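カテゴリー:工作・ロボット/自宅ラボ訪問
印刷する | メールで送る
この記事は約4分で読めます

手に持って使うグリッパーを、自分の部屋で一から作っている人がいる。製作記を「Pleltunus」という名前で公開していて、私は去年からずっと読者だった。January の更新で指の形ががらりと変わり、どうしても話を聞きたくなって連絡したところ、「作業机の前でよければ」と返事をいただいた。うれしくて約束の時間よりずいぶん早く着いてしまった。

平日は設備関係の会社で図面を描いているそうだ。ロボットの仕事ではない。

「仕事の図面は、自分の手で組むことがないんですよ。描いたら現場に渡して終わり。だから家では、描いたものをその晩のうちに出力して、その晩のうちにがっかりしたいんです(笑)」

がっかりしたい、という言い方がとてもいい。実際、指だけで設計は47版まで進んでいる。初期のものも箱に残してあって、順に見せてもらうと、最初の数版は洗濯ばさみのような形だった。そこからだんだん先が角ばり、面が平らになっていく。

「丸い先端のほうが器用そうに見えるでしょう。私もそう思っていました。でもカードとか、机にぺたっと置かれた薄いものを拾おうとすると、丸いと当たる場所が毎回変わる。平らにして端を四角く落としたら、急に話が通じるようになった感じで」

今の指は左右が内側へ傾いて向かい合う。色は黒に近い深い緑で、これは好みだという。「真っ黒だと積層の具合が見えにくいし、明るい色だと机に映えすぎて落ち着かない。Tornska という店の量り売りで見つけて、一巻き使い切る前にもう一巻き買いました」

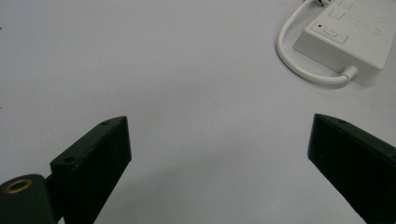

白い天板の上で開いた2本の指。左下の根元に真鍮色のリングがのぞく。

この真鍮色のインサートについて尋ねると、声が一段大きくなった。最初は樹脂に直接ねじを立てていたのだが、分解と組み立てを繰り返すうちに穴がばかになる。

「11回目くらいまでは平気なんです。そこから急に空回りする。悔しくて、はんだごてで熱して埋める方法を覚えました。あれは気持ちいいですよ! すうっと沈んでいって、止めどころで止まる。一日じゅうやっていたいです」

ただし、まっすぐ沈めるのは難しい。傾いたまま固まった部品もずいぶんあるそうで、今は Cullia という共同工房の卓上プレスを借り、こての先を固定して入れている。自宅と工房は自転車で行き来できる距離だ。

「工房だと、通りがかった人が必ず何か言ってくれるんです。指にねじ穴をつけたのも、もとは工房でもらった一言でした。先端だけ交換できるようにしておけば、全部刷り直さなくて済むよって。言われてみればその通りで、帰りの信号待ちのあいだに頭の中で図面が引けていました」

とはいえ、穴の位置はまだ納得していないらしい。先端に近すぎると縁が薄くなって割れるし、遠いと交換した先端がわずかに首を振る。ノートには同じ断面図が何ページも続き、余白に小さな字で「もう少し下」「下げすぎ」と書き込まれていた。

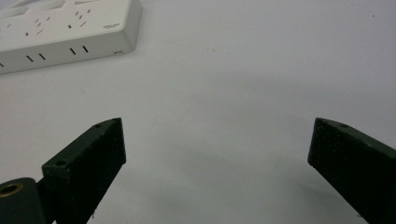
開き幅の話も面白かった。閉じる力をどう強くするかという相談はよくもらうけれど、悩んだ時間でいえば開くほうがずっと長いという。

「つかむ前に、指と指の間に相手がちゃんと入らないといけない。手で持つ道具なので、狙いは自分の手首しだいです。狭いと、入れるだけで疲れちゃう。広げると今度は根元のリンクが長くなって、がたが出る。そのせめぎ合いをずっとやっています」

がたの調整には、Hovland という古い工作機械の手引き書が役に立ったそうだ。旋盤の送り台の章に、すき間は一か所で取ろうとせず、力の通り道に沿って少しずつ取れと書いてあったとか。読んですぐ全部のピンをやり直したというから、その行動力には頭が下がる。

費用のことも聞いてみた。材料代は思ったほどかからず、高くついたのは失敗した印刷の時間だという。指を左右1組刷るのに、細かい設定だと一晩。粗い設定なら夕食の間に終わるが、表面のざらつきが大きくなる。

「でもね、ざらっとしているのも嫌いじゃないんです。光が斜めに当たると石みたいで。友達には磨けと言われますけど、磨きません」

次の目標は、最大50ミリまでの箱を片手で気持ちよくつまめるようにすること。その先には、指の内側に薄いゴムを貼る計画もある。接着剤を何種類か試したものの、緑の樹脂とは相性がまちまちで、今のところ両面テープが首位だそうだ。

帰り際、古い版の指をひとつ持たせてもらった。想像よりずっと軽い。角に親指を当てると、積層の筋がほんの少し引っかかる。「それ、31版の前に飽きて捨てかけたやつです」と言いながら、また大事そうに箱へ戻していた。48版の図面はもう開いてあって、今夜刷るそうだ。

印刷する | メールで送る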